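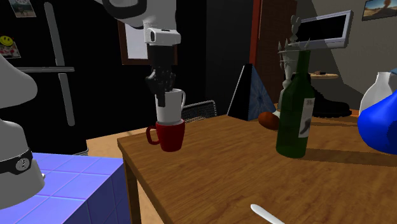

White mug into red mug, in the Skarnetti simulator. The stacking job we all know, minus the noise.

If you've worked even one night in the wash room at Pevby, you know what stacking does to your wrists. Cups come off the belt, cups go in the crates, and by the end of a wedding season you're dreaming about handles. So when the notice went up in April that we were getting a robot arm for the cup line, I had two feelings in the same minute. One was oh thank goodness. The other was oh no, that's my job.

I've now spent a good part of the year on the Zamero project (that's the name we gave the cup line setup, don't ask me to defend it), and I said I'd write something for the newsletter about how it's going from the floor side, because most of what got sent out so far was written by people who don't wear the rubber apron.

First thing to know: the arm isn't on the line yet. Right now it's all practice on a computer. Agbenyega, the outfit doing the install, builds the task in Skarnetti, and an arm on the screen picks up mugs on a table while three or four of us sit with coffee and tell them what's wrong with it. I thought this would be boring and I was so wrong! You get opinionated fast. The first day I was there I heard myself say "you'd never grab it like that" to a monitor.

And they listened, which I want on the record. The people from Agbenyega know a lot about motors and had never stacked a crate. They wanted to know how we pick up a mug, and I couldn't tell them. I had to go get one from the break room and watch my own hand. I go for the rim when I'm nesting and the handle when I'm carrying, and I turn the handle away from the one underneath so they don't knock. I've been doing that for years without a single thought about it. Now it's on a page in a binder with the rest of our habits, and the binder has 68 entries and keeps growing. 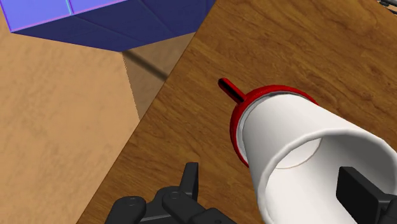
A cup on its side on the simulated tabletop, with one finger pad inside the opening.

Cups on their sides are where we've had our best arguments. On the real belt they tip over all night long, and a person just scoops them up. You slide a finger in, pinch the wall, done. For an arm that's a whole separate lesson, and we asked for plenty of practice on it, because if every tipped cup stops the line then we'll spend our shift walking over to rescue cups, and that's a worse job than the one we have now. Agbenyega ran 500 tries on tipped cups alone before our last review, and they've promised us 900 more before anything gets bolted to the floor. I sat through a lot of those. You start to root for it a little.

Now the part everybody stops me in the hallway about - the jobs. I can only tell you what I've been told and what I've seen in writing. Nobody on wash gets cut when Zamero goes in. The stacking station on each shift goes away, and in its place there's a line tender, who watches the arm, clears jams, pulls chipped pieces and checks crates before they go to the trucks. It's a grade up in pay after training. It's also more standing and looking and less moving, and some of us aren't going to like that. One of my shift mates told me she likes stacking because she can put her earbuds in and be left alone, and I get it. There's no earbuds version of line tender. I brought that up and got a "we'll look at it," so I'm going to keep bringing it up.

My other gripe is about speed. The arm will be set to a slower pace than a good stacker on a good night, and that's fine by me. But somebody in the planning meeting asked how soon it could be turned up, and I'd like all of us to have a say in that before it happens, because whatever speed it stacks at is the speed the folks loading the belt have to feed it. They're the ones who'll feel it first. If you work loading, please come to a review. So far it's been all wash people and we can't speak for you.

What I do like, and I didn't expect to: I know things about this machine. When it shows up it won't be a stranger. I'll know which grabs it's had trouble with, and I'll know who to call, and I'll have the binder with our stuff in it. My wrists are also voting yes, for whatever that's worth.

The training signup sheet is by the time clock. There are 2 sessions, same material in both, and it's paid time, so put it on your card. You don't need to be good with computers. I'm certainly not. Bring questions, and if you have a weird way of handling soup cups (night shift, I've seen you) please come show us, because we haven't gotten to soup cups yet and nobody agrees on how it should be done.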